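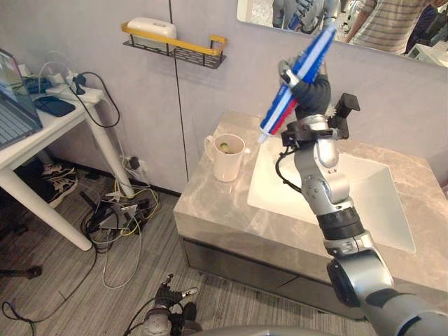 Hollis calls itself a residential studio, and the October open day was meant to sell bands on the residential half. Ten of us took the tour with Amirul Ismail, who kept saying that people play better when they sleep where they record. Maybe. I saw a rectangular white sink and a blue toothpaste tube with white stripes, and I have brushed my teeth near plenty of bad drummers.

The live room is better. It's 308 square feet, with a decent upright piano and a window that looks onto the parking lot. Shuk-fan Lo played us rough mixes from the new Culter album, made over 14 days there. The guitars sounded big – everything does on monitors that cost more than my car. The vocals were still buried.

I asked what a band with no label pays. There's a five-day minimum, and the rate is "a conversation." Coffee was free until 10.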